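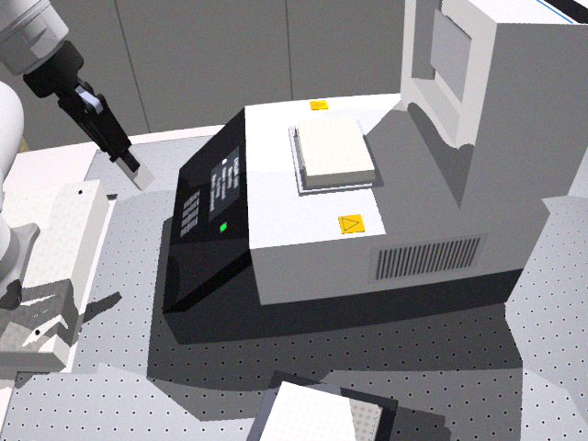
Notebook entry, March
Subject: retention limits for matched taxpayer records

The test extract supplied by Zedent was loaded at 10:00 and compared with the filing records. Of the 33 accounts selected, 23 matched on name and address. The remaining 10 were set aside for manual review. Two of these carry a former business name, Thorlacius, and should be linked by the registration number instead.

Snædís Dalsgaard asked whether purchase details must be kept once a match has been confirmed. Under the current draft rules only the match result and the date of the check are retained. The Rulevia script does not yet follow this. It keeps the full third-party record in its temporary table until the table is cleared by hand. Oddur Juhl will change the script so that the record is deleted when the match is written.

Health-related payments were excluded from the extract as agreed. One column labeled "provider" was still present and has been removed from our copy. Zedent has been asked to drop it at the source.

Open points: access log for the Ernitz server has not been received. The notice to taxpayers still refers to "periodic" checks, and the wording needs to be settled before the next run. Manual review of the unmatched accounts is assigned to S.D.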